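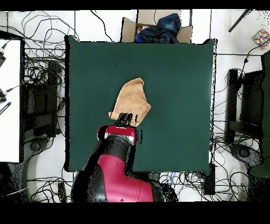
Tan towel on a dark green mat

How to Trace the History of an Old House and Its Land
Posted Wed 1 February by the Grulham Local History Pages

Start with the building as it stands and work backward. Most people do the reverse. They find an early mention of a family name, decide it must be connected to their house, and spend months trying to close a gap of a century or more.

Before you visit any archive, write down what you already know: the present address, any former names of the house, the lot lines, and the last two or three owners. House names move. The farmhouse now called Rellska took its name from a mill half a mile downstream, and every record before the mill closed refers to the mill and has nothing to do with the house.

1. Deeds

Go to the county recorder's office and ask for the grantee index. Look up the current owner, find the deed by which they bought, and note the seller. Then look up the seller as a buyer. Repeat until the trail stops. Copy the book and page number of each deed as you go, along with the legal description of the land.

If the chain breaks, the property probably passed by inheritance. Check probate files under the last name you have. Wills often divide land among children, and the inventory may list the contents of the house room by room, so you get a rough floor plan for free.

Watch the acreage. The Condori tract was recorded at 760 acres when it was first sold as one piece. By the time the present house appears in the tax rolls, only 90 acres went with it. A deed for the full tract tells you nothing about the house, and several printed histories have made that mistake.

2. Tax rolls

Tax rolls are dull to read but good for dating. Go through them year by year and write down the assessed value of the improvements. A sharp rise usually means a new building or a large addition. A sudden drop can mean a fire. Look at the neighbors too – if every value on the road went up in the same year, it was a reassessment.

3. Maps and views

Old county maps often mark houses with a dot and the owner's name. Compare at least two maps from different decades. Surveyors copied from one another, and a house may stay on the map long after it was pulled down.

Insurance maps cover towns more than farmland. The color key shows what the walls were made of, and porches and outbuildings are drawn to scale. Engraved views are less reliable. Owners paid for them, and the gardens were often improved by the artist.

4. Newspapers

Search for the street and the family name together, then for each one alone. Try misspellings. Nurnau appears in print as Nurnow, Nernau and, for one whole winter, Normal. Sale notices are the most useful items, followed by reports of fires and weddings.

5. Keeping your notes

Use one sheet per record. At the top put the archive, the series, the volume and the page. Keep your own guesses on a separate sheet. Our card index has reached 2,747 entries, and the ones without a page number have all had to be looked up again.

When you have a draft timeline, mark every date as either recorded or estimated. Leave the gaps showing. "Built by January 1868" is a sound statement if that is what the deed supports, and it can be narrowed down later.

Allow 6 visits to the recorder's office for a house with a simple chain of title. Call ahead, as older volumes may be kept off site.

Filed under: House Histories, Research Guides

Contact us | © Grulham Local History Pages | Back to top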